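Living room: small bin with holes, what liner do you use?
Home and Tidying > Small rooms

mekdes_w
Posted 23 October 2025

Hello all. I rent a small flat and I try to keep the living room in order. I have two problems. First one is the wastebasket, which has a mesh pattern, and every liner shows through it. Second one is the cables in the low TV stand. I don't want to buy new furniture. What would you do?

Current state, with the red bag:

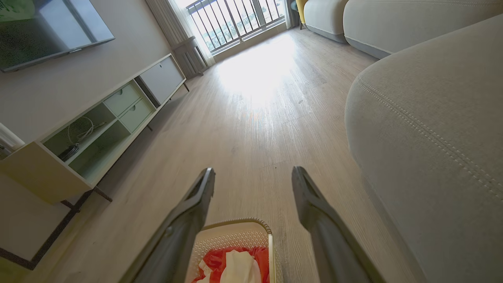 Reply 1
ettoreb

The red is strong next to the beige, I agree. I would take a white liner of 20 liters, fold the top to the outside and put an elastic on it. For the cables, you have drawers in that stand. Put them in there and finish.

Reply 2
katia.caputo

I don't agree with Ettore about the drawers. A cable in a drawer is a cable you forget you have, and then you buy the same one again. I keep mine in the open part, but each one is rolled and closed with a strip of Velcro. The black adapter can stay on the lower shelf if you use it often.

And please leave the red bag! The wall is pale, the stand is white, the floor is light. A little color is nice.

Reply 3
ettoreb

Color yes, but from a cushion, not from the garbage.

Reply 4
Graziella G

My suggestion is no bag at all if you throw only paper tissues. I put a sheet of newspaper on the bottom of mine and empty it every 2 days. In August I wash it in the shower and it dries on the balcony very fast.

Reply 5
mekdes_w

Thank you, these are good ideas. Graziella, sometimes I throw also fruit peel, so I am afraid I need the bag. I will try the white one from Brikomance. About the cables I am with Katia, I will roll them better and leave them where they are.

Reply 6
ettoreb

Fine, but put labels on them.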